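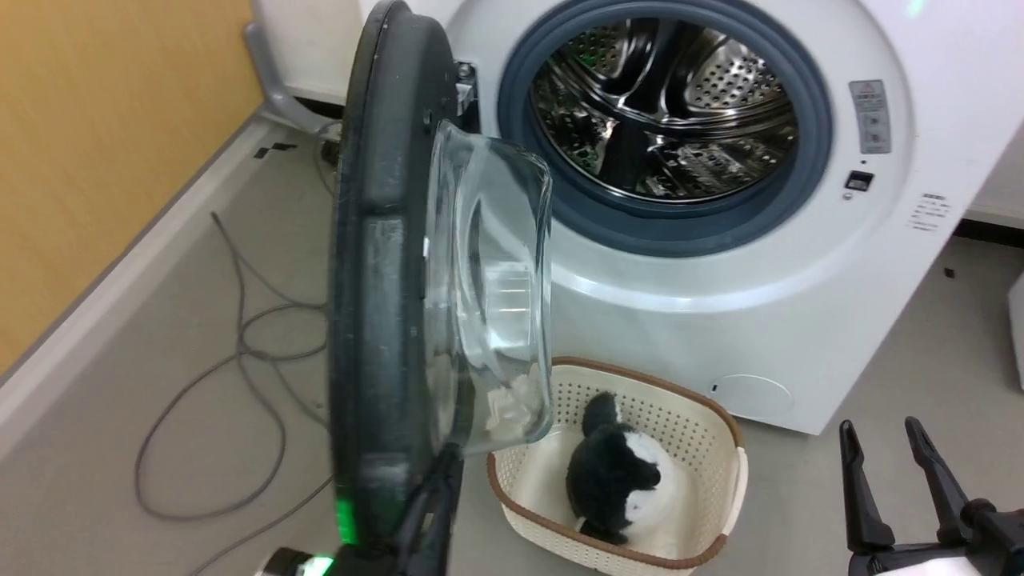 The Penguin Goes In at Two

I have paid money to watch grown men drive trucks over other trucks, so I don't think I'm a snob about entertainment. Still, it took some persuading to get me out to Culevness on a wet afternoon to stand behind a rope and watch a machine do laundry.

The persuading was done by my sister, who had a spare ticket to the Insaurralde open day and a cold. Insaurralde, for those who don't get their flyers, makes robots for the home. To be strict about it they make one robot for the home, and it doesn't live in anybody's home yet. It lives in a unit behind the tile warehouse, and it has two arms, black grippers where you would want hands, and a washing machine of its own. I was 34 before I had a washing machine of my own.

The program promised a welcome, a talk, a demonstration, and "light refreshments," and I would like to put on record that the refreshments were in fact light. The talk was by Maximiliano Farías, who runs the place and who has the cheerful, sleepless look of a man with a newborn or a product. He told us the average household does 280 loads of wash a year. I did the math on my own household and came out well under, and I have been looking at my towels differently ever since.

Then the demonstration. I had expected something brisk. I have seen the same videos you have, the ones with the music, where the robot does a backflip and everyone in the comments says we're doomed. What we got was a robot taking hold of a washing machine door.

It took hold of it low down, on the dark rim, with the left gripper, and I have to say it was a good grip. My mother would have approved. The door was already wide open by the time I had wriggled my way to a spot with a view, and the arm was hanging on to it the way you hang on to a dog's collar when the mailman is at the gate. The other gripper waited off to the right with its two fingers apart. In front of the machine stood a cream laundry basket with a brown rim, and in the basket, lying on its side with great dignity, was a stuffed animal in black and white. Everybody called it the penguin. I am not certain it was a penguin. It had the coloring of one, and I went along with the crowd.

I can report that a washing machine with its door open is a more interesting thing than I'd given it credit for. There's the steel drum with all its little holes, and the paddles, and the rubber ring where my own socks go to die. I had lots of time to look at these things. The robot was thinking.

I want to be fair about the thinking. A woman next to me, Yamila Tapia, who had driven up from Sistley with two bored sons, kept a running commentary under her breath. "Pick it up," she said. "Pick it up, honey. It's right there." She said it the way you'd talk to a toddler with a spoon, and after a while I noticed that half the people along the rope were leaning a little to the right, as if we could tip the room and roll the penguin toward the drum.

And it did pick it up, in the end. It took 8 minutes from door to drum, by the clock over the snack table, and one of those was spent on a drop. When the penguin went in, headfirst, people clapped. I clapped. One of the Tapia boys whooped, then remembered he was 13 and studied his shoes.

So here's my complaint, and I've had since June to get it into shape. It isn't that the robot is slow. I'm slow. My complaint is with the brochure, which they handed us on the way out and which I still have on the fridge under a magnet. It calls the machine "effortless." I had just spent an afternoon watching effort. There were cables in loops on the floor. There was a young engineer with a laptop who did not breathe for the whole length of the thing, and when the penguin cleared the rim he put his forehead down on the keyboard. Farías told us they had run that one move 1000 times before letting the public in. You can call that all kinds of things.

If I ran the marketing (nobody has asked), I'd throw out the brochure and sell tickets to the drop. Everyone in that room knew how to put a toy in a washer, and none of us, I'd bet, had ever given it a thought. You bend, you grab, you chuck it in, you shut the door with your hip. Watching something try to do it without a hip is an education. I went home and did a load of darks with more respect for my own elbows than I've had in years.

I'm less sure about the future part. Farías said five years, when someone asked him how long until he could sell us one. He said it quickly. I had a contractor in Flollo who used to say "two weeks" in that same voice, and I have a half bath there that could tell you some stories. A woman near the front wanted to know if it could fold. Farías said folding was "a very exciting area," and you could feel the whole room, every one of us with a chair at home that is mostly clean shirts, sag a bit.

What would I pay for it? I've gone back and forth. I don't mind putting the laundry in. Putting it in takes no time and makes me feel like a person with a grip on things. It's the part that comes after, when the machine plays its little song and I'm on the couch and the wash just sits there, getting that smell. A robot that would get up off the couch for me, I'd pay for that, and it can take its 8 minutes.

They're doing another open day on 1st December. My sister is over her cold and says it's her turn. I've told her to get there early, stand to the right, and eat first.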